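Mobile Devices and Networks
Session 7: Battery care and charging
Notes by Nerea Prieto

Phone batteries are lithium-ion cells. Each full charge counts as one cycle, and two half charges add up to the same thing. Capacity drops slowly as the cycles build up, and faster if the phone is kept hot.

The quoted charging power is a peak. A phone sold with a 25 watt charger draws that much only while the battery is fairly low, then slows down well before it is full. 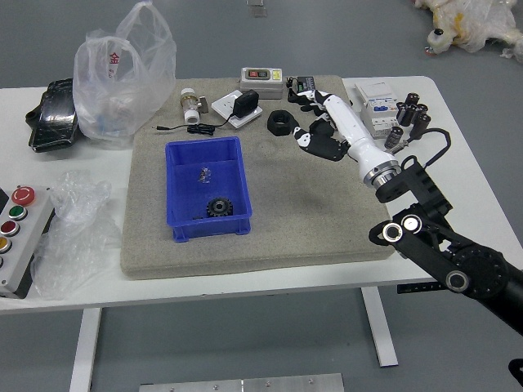 Charger and phone also have to agree on a voltage. If they share no fast standard, both fall back to a basic rate – safe, but slow. The cable matters too, as a thin one may limit the current.

For long storage, leave the phone half charged and switched off in a cool drawer.

Reading: Barajas, chapter 21, up to the section on wireless charging.

Exercise: find the charging standards listed for your own phone and charger, and note which they share. Hand in by 2nd June.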